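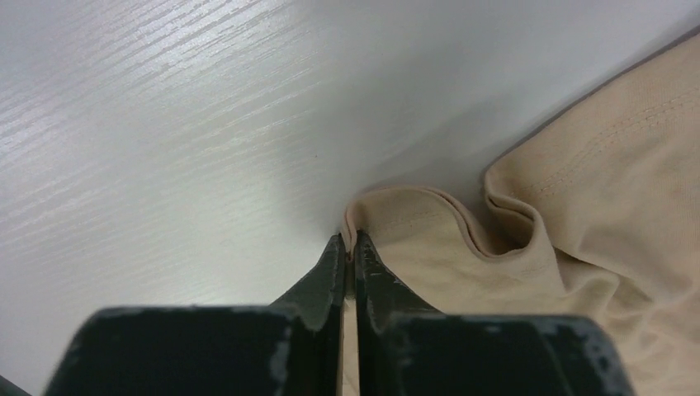

Fig. 5. Garment placed at the right of the folding surface, stitched hem facing up.

Section 5. Folding light knit garments

This section covers T-shirts and other thin, soft pieces that come to the Kallport folding table in a heap. Shirts with collars and buttons are in Section 6. Towels and flat linen are in the Wekanell linen sheet kept with the table.

Thin knits do not hold a crease the way woven cotton does. They also curl at cut and hemmed edges, so most of the work is finding an edge, flattening it, and keeping it flat while the rest of the garment is laid out.

5.1 Before you start

1. Wipe the tabletop with a dry cloth. Run your palm over it afterward. Grit and dried detergent will snag fine knits.
2. Check that the garment is fully dry at the seams and hems. These parts dry last.
3. Empty any pockets and turn the garment right side out.
4. Put the garment down on one side of the table and leave the other side clear. You will spread toward the clear side.

Note: Pale garments are hard to see against a white top under strong overhead light. If the tabletop glares, turn off the lamp closest to it or work from the other side of the table.

Caution: Do not use the table as an ironing surface. The top is not heat rated.

5.2 Finding the hem

1. Lift the top layer of the heap and let the loose folds drop. Do not shake the garment over the table.
2. Look for a line of stitching. On many T-shirts the bottom hem has two parallel rows of small stitches. Neckbands and sleeve openings are shorter and close into a small loop.
3. Pick up the hem at the stitching, with both layers of the turned edge between your fingers. Holding the cloth just above the hem stretches it and leaves a wave.
4. Follow the hem along with your other hand until you reach a side seam. If the garment has no side seams, stop when the hem turns back on itself.
5. Where the edge has rolled, press it down with a fingertip and slide outward. Repeat until the edge stays down.

If you cannot tell the hem from a sleeve, measure the opening with your hand. A sleeve opening will rarely take a spread hand without stretching.

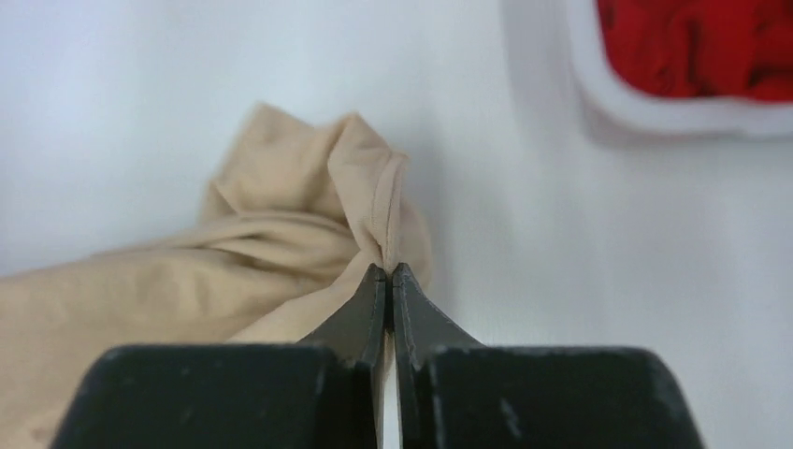
Fig. 6. Thin fabric held at one point, with a gathered fold standing up from the hold.

5.3 Releasing a gathered fold

A pinch in thin fabric often picks up more cloth than intended. The extra cloth stands up as a ridge or a twisted peak, and creases run from it into the part lying on the table. Folding over a ridge like this sets a hard line in the finished piece.

1. Keep hold of the fabric at the pinch point.
2. With the free hand, press the flat part of the garment against the table, a short distance from the gather.
3. Loosen the pinch slightly and let the extra layer slip out. Do not pull it.
4. If the peak is twisted, turn the edge until the stitching lies straight, then lower it to the table.
5. Smooth along each long crease, starting at the pinch point and moving away from it.

Caution: Very thin or sheer fabric can ladder. Keep fingernails, rings and watch straps clear of it, and never drag it across the table edge.

5.4 Folding

1. Lay the garment face down with the hem toward you and the shoulders away from you.
2. Square the hem to the edge of the table. Pat it flat again if it has started to roll.
3. Fold one side in toward the middle and lay the sleeve back along the body.
4. Fold the other side in the same way. The two long edges should be parallel.
5. Fold the hem up to just below the neckband, then fold in half once more.
6. Turn the piece over and check the front for trapped creases.

Adult sizes folded this way fit the 16-inch Penry shelf without overlap. For the narrow Dralberg drawer, fold the sides in a little further at steps 3 and 4 and stand the pieces on edge.

5.5 Stacking

Keep stacks of light knits to 16 pieces or fewer. Taller stacks lean, and the bottom pieces take on the marks of the seams above them. A full Penry shelf unit holds 50 pieces.

Place each piece with the folded edge to the front – it is easier to lift one out without opening the ones under it.

5.6 Common problems

Hem will not stay flat: The garment may be slightly damp, or the hem was stretched when it was picked up. Lay it out for 5 minutes and try again.

Folded piece is wider at one end: The hem was not square to the table edge. Open it back to step 2 of 5.4.

Ridge across the front: A gathered fold was left in. See 5.3.

Section text by Sewwandi Talukder. Checked by Trefor Vaughan, May 15, 2025.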